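Dranlow toy kitchen recall, small parts

mirelo_k
Dranlow is taking back its play kitchen set because small pieces can come off. I bought mine in November.

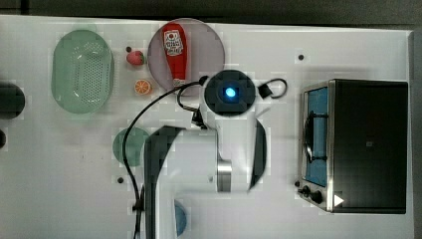 The notice says 1325 sets. Does it include the older box?

tapio77
Only lot 1267, I believe. I would keep yours.

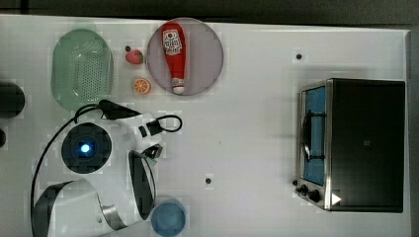

Brarus sold the other lots and they are not listed.

mirelo_k
I disagree. My child is not yet 3 and I will not wait for a list. Soft food is also not always safe. The pale yellow banana has a small blue mark in the middle, and I would pull on any such spot first.
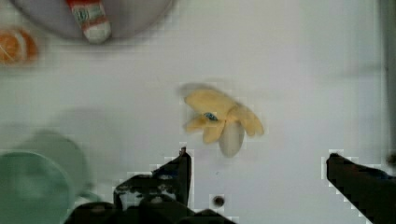

tapio77
Fair, but the shop refunds only with the lot number. It should be printed under the box. If there is a blue mark on a piece, as on that banana, it does not prove the lot.

mirelo_k
Thank you, I will look tonight.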